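How to Clean a Fabric Sofa Without Making It Worse

Most advice on cleaning upholstery comes from people selling something to clean it with. I have tried a lot of it, and I would throw out most of what I was told. What follows is the short version that has held up on two sofas and a set of dining chairs.

Before you start

Find the care tag, usually under a seat cushion or stapled to the frame. W means water-based cleaners are allowed. S means solvent only. WS means either one, and X means vacuum only. If the tag says X, stop reading and get the vacuum. I know there are videos of people soaking X-coded fabric with no trouble. They don't show you the sofa a week later.

If there is no tag, assume the worst and test everything.

What you need

A vacuum with an upholstery head
White cotton cloths (colored ones can bleed)
Clear dish soap with no added bleach
A bowl of lukewarm water
A soft brush
A fan

You will see baking soda on every list like this. I've used it and I'm not convinced. It may take the edge off a smell, but it does nothing for a stain, and it is a pain to get out of the seams.

Step 1. Vacuum twice

Go over the whole thing once with the grain and once across it. Pull the cushions off and do the deck underneath. Dry dirt turns to mud when it meets water, so don't rush this part. 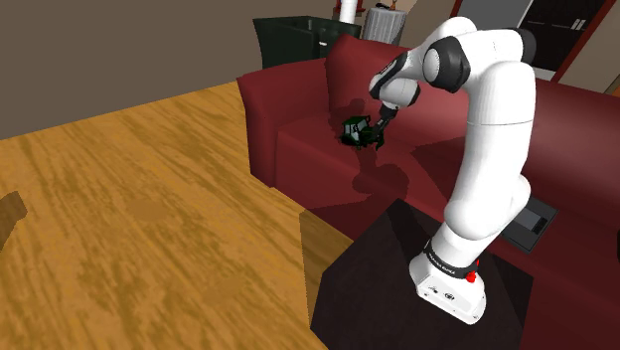
Deep red upholstery. 

Red and other strong colors need more care than beige, whatever the label on the bottle promises. Dye can lift with plain water. Wet a white cloth, press it on a hidden spot for 2 minutes and look at the cloth. Any color on it means you should call a professional or live with the stain.

Step 2. Mix it weak

Four drops of dish soap in 200 ml of water is plenty. I bought a bottle of Tastisham upholstery foam to compare, and on my own cushions I couldn't tell the two apart. The Conach spray left a sticky patch that took longer to remove than the coffee had.

Step 3. Blot

Dampen the cloth, wring it out hard, and press. Work from the outside of the stain toward the middle. Scrubbing pushes the spill down into the padding and roughs up the fibers. Use the brush only on dried crumbs or mud, and lightly.

Step 4. Rinse

People skip this. Leftover soap grabs dirt, and then you have a gray ring where the stain used to be. Go over the area with a fresh cloth and plain water, then blot with a dry one.

Step 5. Dry it fast

Point the fan across the fabric – no heat – and leave the cushions standing on edge. "Dries in an hour" is a claim I have never seen come true. Give it overnight.

Updated 26 March 2018: Danilo Lumbao wrote in to ask about steam cleaners. I've only tried one, on a W-coded chair, and it left water marks. I wouldn't go near velvet with it.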